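Speaker notes: Automating the packing bench at Keltholm

Slot is 40 minutes including questions. Aim to stop talking with time left over. Slide numbers in the deck are off by one after the agenda slide.

Opening

Start with the bench, before any mention of the software. Keltholm packs mixed orders by hand: bottles, boxed goods, printed matter, gift sets. An operator picks an item from a tote, checks it against the order line, turns it label out and places it in the carton. Six benches, two shifts. Wirum was asked to automate the pick and the placement and to leave the order check with a person.

State the scope early. Audiences assume the whole bench went. It did not. One robot cell, called Samuel on site, now serves two of the six benches.

How the task is taught

Grasp data is collected by the packers. They work with a hand-held gripper that has the same two jaws as the one on the cell. The packer closes the jaws on an item, lifts, places, releases. Memia, our logging package, stores the jaw opening and the motion and sorts the recordings by item type.

Stress this point: we do not script the grasp. A packer who has handled bottles for years takes them at the middle and slows down before release. That habit ends up in the recordings. So do bad habits, and we had to go back and remove some of them.

Practice recordings are made on ordinary tables with ordinary clutter. A clean table gives a model that works on a clean table.

Pause here. Ask who in the room has had to train their own replacement. Expect a few hands. Do not hurry past it.

What changed for the packers

Before: standing work, one bench per person, rate displayed overhead. The rate included every item regardless of size.

Now, at the two benches served by the cell:
- One operator covers both benches.
- The operator clears exceptions, meaning items the cell declines to pick.
- The rate display is off. It measured cell speed plus operator speed and told the shift lead nothing useful.
- Recording sessions are paid at the setup grade, which is one step above packing.

The last item took 5 months to agree. The first proposal treated recording as part of normal duties. The packers objected that they were producing something the company kept. They were right, and we should have raised it ourselves in the first meeting.

Headcount: no layoffs, but two positions were not refilled after people left. Say this plainly. If asked whether the cell was the reason, the answer is yes, in part.

What got worse

Exception handling is more tiring than we predicted. The cell takes the easy items, so the operator sees a steady run of awkward ones: soft bags, shiny film, anything with a loose ribbon. Operators asked to rotate off after around 7 orders with exceptions in a row. Rotation is now built into the shift plan.

Conversation dropped. Packers used to stand side by side. The guarding put a panel between the two benches, and the operators asked for it to be moved. We moved it in July. The safety assessment had to be redone — budget for that.

New hires learn more slowly. They used to pick up the easy items first and work toward the hard ones. On the automated benches the easy items are gone, so all new hires now start on a manual bench.

What we would do again

Put the packers in the recording sessions from the first week. Let them reject a grasp. Keep a written list of items the cell will not attempt and post it at the bench, with the name of the shift lead who can change it.

Questions likely to come up

Cost per pick: not cleared for release.
Who owns the recordings: Keltholm. Wirum has use of them for this site only.
Can an operator stop recording: yes, at any time, and delete the last take.

Leave the closing slide up during questions.
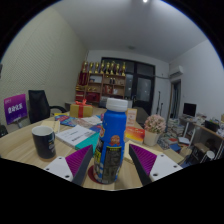 Closing slide: bottle between the jaws of the hand-held gripper, cluttered table.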